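Hladun Comics Library and Reading Room
Frequently Asked Questions for Members and Visitors

Joining the library

Who may join?
Membership is open to anyone aged 15 or over. Younger readers may use the collection under a family membership held by a parent or guardian, who remains responsible for all items borrowed on the card.

How do I apply?
Application forms are available at the front desk and may be completed during any visit. Applicants should bring one proof of address. Cards are normally issued on the same day. In August, when the membership register is renewed, cards may be sent by post instead.

Is there a charge?
Reading in the library is free of charge. A yearly fee applies to members who wish to borrow items. The current fee is displayed at the desk and printed on the application form.

Borrowing

How many items may I borrow at one time?
Members may hold up to 7 items, of which no more than two may be hardback collected editions. A single issue counts as one item, even where several issues from the same series are borrowed together.

How long is the loan period?
Collected editions and graphic novels are lent for 30 days. Single issues are lent for 15 days. Either may be renewed once, provided that no other member has placed a reservation.

Which items may not be borrowed?
Items marked with a red label are for reading on the premises only. These include signed copies, first printings held in sleeves, and the complete run of Samell, of which the library holds all 217 issues. Readers wishing to follow Samell at home may borrow the reprint volumes, although the final two story arcs have not yet been reprinted.

What happens if an item is damaged or lost?
Members are asked to report the matter to the desk as soon as possible. Ordinary wear is expected and no charge is made for it. Where a copy must be replaced, the member will be charged the cost of an equivalent copy in similar condition. Members should not attempt repairs with household tape.

Using the reading room

Do I need to book?
Booking is not required for general reading. Requests for red label items should be made at the desk before 4 p.m. so that they can be brought up from storage the same afternoon.

May I bring food and drink?
Water in a closed bottle is permitted. All other food and drink must be left in the lockers by the entrance.

May I photograph pages?
Readers may photograph a small number of pages for private study, without flash. Permission for publication must be sought from the copyright holder, and the library is unable to do this on a reader's behalf.

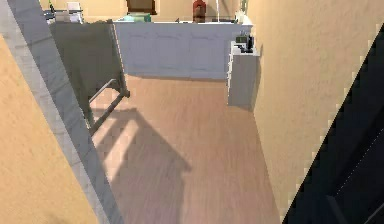 The collection

In what order should I read a crossover story?
Where a story runs across several titles, the library keeps a printed reading order inside the front cover of the first volume. The lists are prepared by Parveen Dewan, Collections Manager, and follow the order of publication unless the publisher has stated otherwise. The list for the Turkico crossover was revised after readers pointed out that two tie-in issues had been placed before the chapter they refer to.

Why is a series shelved under more than one name?
Series that have been relaunched or renumbered are shelved under the title printed on the cover. Hanex is therefore found in two places: the original series under H, and its continuation, The New Hanex, under N. The catalogue links the two entries.

Can I suggest a title for purchase?
Suggestions are welcome and may be left at the desk. Please give the title, the writer or artist, and the volume number where known. Suggestions are considered monthly by Darius Rätsep, Acquisitions Librarian. The library cannot reply to each suggestion individually.

Do you accept donations?
Donations are accepted by prior arrangement only. Items that duplicate existing stock may be passed to schools or sold to support the conservation fund. Enquiries should be addressed to Reda Abdel Hamid at the front desk.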